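About Us

Company — Who We Are
2 June 2019 | By Ingvar Riis

Brustgate supplies and cares for table linen for schools, nurseries and small dining rooms in Jondport and the surrounding towns.
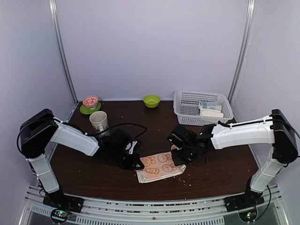

A rabbit-print napkin on a dark wood table, with a small patterned bowl and green saucer behind.

The company was founded by Hafþór Riis, who began by hemming cotton napkins for a single school lunchroom. The firm now employs 30 people and serves 200 dining rooms under contract. It remains in family ownership.

Our work covers the whole life of a table setting. Napkins, placemats and cloths are cut and sewn in our Jondport workroom, delivered folded, collected at the end of the week, laundered, mended where mending is sensible, and returned. Crumbs are shaken out before washing and tables are wiped down with a damp cloth, working from the back edge to the front. Clients who prefer to launder their own linen receive a printed care sheet with each order.

The children's range, sold under the name Stinent, is offered in nine prints. Rabbits have been the most requested of these for four years running — a fact that surprised the sewing room, which had favored the boats. Adult dining rooms are supplied from the Þórarinsdóttir range, in plain colors with a woven border.

Linen is inspected by hand before it leaves the building. Pieces with worn seams are set aside for repair, and those past repair are cut down for cleaning cloths.

Brustgate also provides short courses in table setting and clearing for lunchroom staff. The courses cover folding, the placing of bowls and saucers, and the care of wooden tabletops. The next course opens in September, and places may be reserved through the Jondport office.

Inquiries about new contracts should be addressed to Ingvar Riis, Managing Director.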